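4.2 Grip loss during stem insertion

The most frequent fault in the Clullmont trials arose while flowers were being placed in a vase. Of the 203 attempts reviewed, 30 ended with the stem slipping in the gripper after it had touched the rim. The arm did not register the loss and went on to complete its downward movement, which put the fingers at risk of striking the glass. Figure 3 shows the two-arm station used for this task.
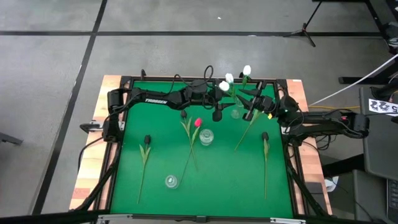 Figure 3. Two-arm station with artificial tulips and clear glass containers. The right gripper holds a tulip near the top right.

The fault was traced to the force limit, which had been set by Venkataraman for the stiffer stems used at Povton. Artificial tulip stems bend before they pass on enough load to reach that limit, and the controller therefore treated a blocked stem as one moving freely. Lowering the limit reduced the number of slips but caused 16 false stops.

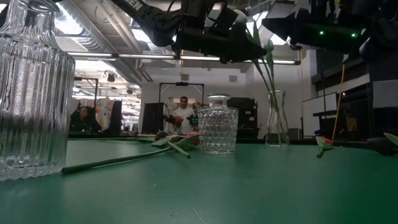
Contact with glass was treated as a safety matter from the outset, and Antoniuk's review of July asked for a stop distance to be set for each container. A single distance proved unsuitable. The containers differ widely in outline, from a tall ribbed carafe to a squat jar with a round stopper and a slender vase with a narrow neck, and a margin that protects the widest of them keeps the gripper too far from the narrowest. Separate values were therefore entered by hand. The review also advised that both arms be halted whenever either one reports a fault, and this rule was in force for all later trials.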